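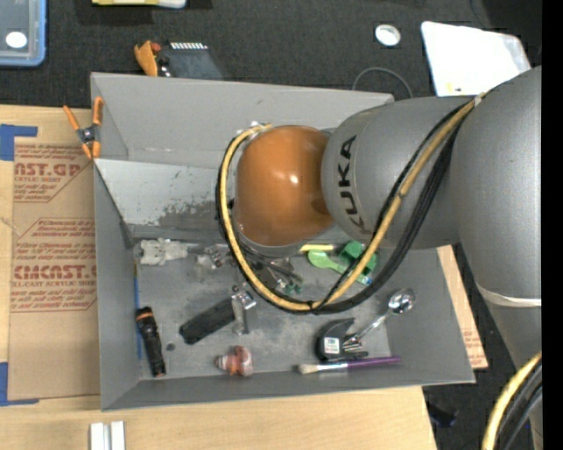

Search news, games, studios... Go

Hi Saeed,

October update on the Drirnar integration, a little longer than the last one because there's finally something to talk about!

The big item first: the Pesia slots are through testing and sitting on the staging site. All 30 of them load, take a bet, pay out to the right wallet and close without leaving a ghost session behind (you'll remember the ghost sessions, I still see them in my sleep). Shahab Shojaei and I went through the free spins one title at a time, and the only thing left is a currency symbol that shows up on the wrong side in Canadian accounts. Pesia has the ticket and I expect a patch soon.

Vahidi is slower. Their live blackjack tables stream fine on desktop, but on older phones the chat box slides right over the deal button, so you can talk to the dealer but you can't play. I've asked for their smaller layout. They say it exists. I haven't seen it yet, and I'd rather hold the launch than put it out like this.

Licensing: 2 certificates are still open, both for the table games. The test lab came back with questions on the random number reports and I sent the answers over the same afternoon. Nothing scary in there, mostly version numbers that didn't match between our paperwork and Vahidi's.

We also ran the small player trial you signed off on. We invited 200 existing account holders, gave each one 20 free spins, and let them poke around. People liked the new lobby search a lot. They did not like the deposit limit page, which takes too many taps to find, and I agree with them. I've moved that fix ahead of the leaderboard work, so the leaderboard slips. Sorry, I know marketing wanted it!

Money is fine. We're under on contractor hours and a bit over on hosting, and the two just about cancel out.

What I need from you is a yes or no on the Ultton bonus tool. Their trial runs out soon and Shahab has to know whether to keep building on it or go back to our old one. I'd keep it, for what it's worth.

Filed under: Casino Platform, Studio Partners, Project Updates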